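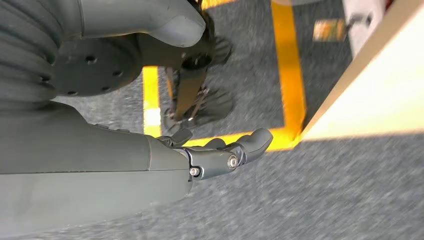

Floor tape and desk rules, second pass

July 7, 2021

Print | E-mail
4 min read

Spent most of the morning on the rule sheet and I'm really pleased with where it's going. The old one was 16 rules on two pages, half of them copied over from the Wamstead sheet when we moved, and Wamstead had fenced cells with a door switch. We have carpet and yellow tape! So a rule like "close the gate before enabling" has been on our wall all this time doing nothing except teaching people to skim.

What I want is a sheet you can read while the controller boots. Friederike Hinrichs timed that on the Estrella setup and got 117 seconds from switch to ready light, so that's my limit for reading it aloud at a normal pace. First draft ran over. Second draft fits if you don't stop for questions.

Tape first. We've been using yellow for everything, meaning the line you stay behind, the box a fixture is supposed to sit in, and in a couple of places just a mark somebody needed for one afternoon. Same color, same width. I asked three people what the tape meant and got three different answers, all of them reasonable. Decision for now:

- A closed yellow box on the floor is a working area. Feet stay out while the arm is enabled. Reaching over it counts as being in it.
- A single yellow line is a keep-clear line for chairs, bags and carts. You can cross it, you can't park on it.
- One-off marks get made in some other color (blue is in the drawer) and come up the same day.
- Tape edges that have lifted get replaced, never pressed back down with a shoe. I have done this with a shoe. It lasts until lunch.

I like the closed box rule a lot because it also tells you where the arm's reach has to be drawn from. We were measuring from the base to the fingertips with the hand half closed, the way it happens to rest. It ought to be measured with the hand fully open and whatever it may be carrying added on. Estrella comes out at 600 mm past the wrist with the longest tool in the kit. Wrote that on the cabinet door in marker so it can't get lost in a file.

Also went back and forth on speed. The Ruketti people sent over their version of a sheet (thank you!) and they have a slow mode any time a person is inside the keep-clear line, set by hand. Works nicely for them, they have one operator who does nothing else. For us the operator is also the one writing the notes and answering the phone. I'd rather have slow as the default after every power-up, with full speed something you ask for and say out loud. Tried it all morning, and apart from me forgetting twice and wondering why everything was so sleepy, no trouble at all.

Now desks, where the old sheet said only "keep work surface tidy." Tidy according to whom? An arm over a shared desk is a different job from an arm over an empty fixture. Everyday desks have laptops and cups and chargers on them and that's the entire point of working at one, so clearing it all away would give us a very safe setup that tests nothing.
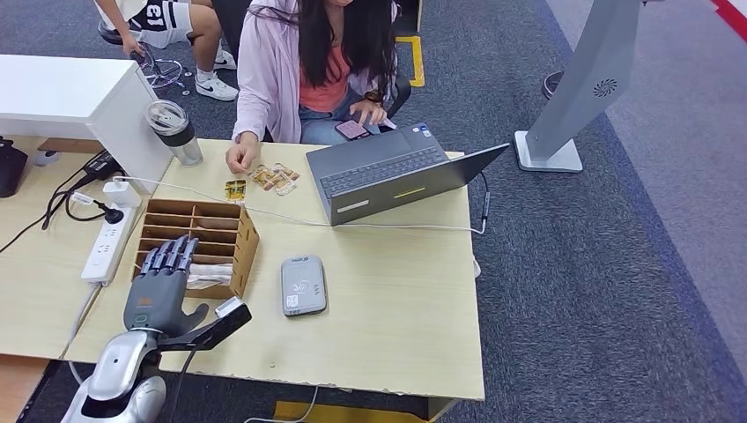

So the rule can't be "nothing on the desk." I think it has to be about who moves when, and about cables. Draft wording:

1. The seated person and the operator agree on a word for stop before the first motion. Ours is "hold." Short, and it doesn't turn up in normal talk much. ("Stop" turned up constantly. "Did you stop by the kitchen?" etc.)
2. The seated person can pull their hands back at any moment without saying why, and the operator holds until they're ready again.
3. Power strips go along one side of the desk, and the arm's paths are planned to stay off that side.
4. Any cable hanging over a desk edge gets clipped or looped up before enabling. Arm cables included, and check those with the arm at full stretch.
5. Lidded cups only, toward the back.
6. Chairs that roll: seated person picks a spot and sets the brake blocks if the hand will come within reach of them.
7. Anybody sitting nearby who isn't taking part still gets told when the arm goes live. They don't have to do anything, they just have to know.

Number 7 got the best discussion of the day. Friederike thinks telling people isn't enough and wants an acknowledgment, even a nod. I first thought that was fussy, then we ran it both ways and the nod costs nothing. It's in.

Number 3 I'm less sure about. It's fine on the long desk, but on the corner one the only outlet is on the side the arm needs. Might be better to mount the strip underneath. Need to look at what Erwood did, they've got the same desks and must have hit this.

Things I took out: the gate rule, the hard hat line, the paragraph about hydraulic fluid (we own no hydraulics), and "use common sense," which I've never seen change what a person did.

Pinch points at the fingers deserve their own line and I haven't found the wording. The hand isn't strong next to the arm, so people get casual with it, and the joints near the knuckles are exactly where you'd put your own finger to straighten something. Current attempt: "Hand off before hand on." Friederike hated it. Plain version for the sheet: disable the hand before touching the hand.

To do:
- blue tape, order 2 more rolls
- redo the reach measurement on the other arm, hand fully open
- ask Erwood about under-desk strips
- print draft three at a size you can read from a chair
- slow mode at power-up: get it into the startup script so I'm not typing it every time
- full review in November, with whoever has joined by then reading it cold

Friederike has the marked-up copy. If you want to argue about number 3, write on that one so it all stays in the same place.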